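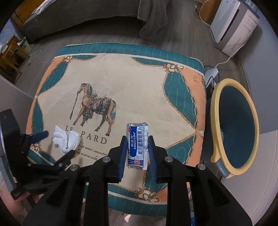 Coltalin in its foil packet, tissue to the left.

The Taslow Canvass Board
by Cidlow

In stock. Colors: slate, barn red, mustard
Ships from our shop in Plostton

Hi, I'm Morfudd Wynne, and I make clipboards for people who knock on doors. City council, school board, state house, sewer bond, I don't mind what you're running on. If you've got a walk list and a stack of door hangers and only two hands, the Taslow is for you.

I started making these after my own run for county board. We knocked 4000 doors that spring, in a district that's mostly hills, and by the end of April I had gone through a whole pile of those brown office clipboards. The clips go first. Then the corners get soft, then it rains and the board swells up like a pancake and your pen goes straight through the paper when you try to mark a "strong support." I lost that race (by a decent margin, thanks for asking!) and came out of it with strong opinions about clipboards.

So what is it? The Taslow is a folding board with a stiff plastic core and a waxed canvas cover. It opens like a book. Your walk list goes on the right under a low flat clip, and the left side has a deep pocket for literature, cut on a slant so you can pull out one piece with your thumb and not nine of them. On the outside there's a clear sleeve for your candidate card or ID badge, which saves a lot of squinting through the screen door. A shoulder strap clips to the top corners, and when you let go, the board hangs flat against your hip with the list facing in. I like that part a lot. People's names and voting history shouldn't be flapping around for the neighbors to read.

The details

Weight: 19 ounces with the strap, empty
Holds: letter-size walk lists, up to a full turf packet
Literature pocket: fits standard palm cards and most door hangers (the extra-long ones stick out a bit at the top)
Pen loops: 3, all on the right side, with a left-handed version at the same price
Phone pocket: yes, with a flap. Fits big phones in thin cases. Big phones in big cases are a squeeze
Rain cover: included, folds out from behind the clip
Strap: adjustable, removable

What it's like to use

If your campaign does everything in an app, you may be wondering why you'd want a board at all. Fair question. I canvass with the app too. But phones die, and they die faster in the cold, and half the lanes outside Plostton have no signal anyway. I print a paper backup every time and keep my phone in the flap pocket until I'm standing at the end of a driveway. And you still need somewhere to put the literature, the yard sign request forms and the voter registration cards. I also keep a granola bar behind the forms. It does get flat.

One thing to know before you buy - the canvas is stiff when it's new. The fold takes a couple of shifts to loosen up, and until it does the board wants to spring open a little. Leave it under something heavy overnight if it bugs you.

The clip is strong. I've had a couple of emails about pinched fingers. Press down at the middle of the bar, where the little ridge is, and it opens easily.

Petition circulators: the clip bar sits above the top margin on most forms, so the heading stays readable for whoever is signing. Forms vary a lot from state to state though, so please check yours against the size chart before you order a whole box for your team.

Taslow or Mathias?

We also make the Mathias, which is the big one. It takes legal-size sheets and has a second literature pocket, and it's really meant for petition drives and tabling, where you set it down a lot. You can carry it door to door and some people do, but I wouldn't want it on my shoulder for a whole Sunday afternoon. For walking, get the Taslow.

Printing

We can print a campaign name or logo on the front cover, one color, and we'll add your "paid for by" line if you send us the exact wording. Please do send the exact wording! Disclaimer rules depend on where you are and what you're running for, and I can't tell you what yours has to say. Send artwork as a vector file if you have one. Printed boards can't be returned unless we messed up the print.

Care

Wipe with a damp cloth. No washing machine, no dryer. Mud brushes off best once it's dry. If the wax wears thin along the fold, rub in any plain fabric wax and warm it with a hair dryer.

Repairs

Clips and straps are sold separately on the spare parts page, and swapping a clip takes 2 screws and a regular screwdriver. If a seam lets go, email me a photo and I'll either fix the board or send you another one.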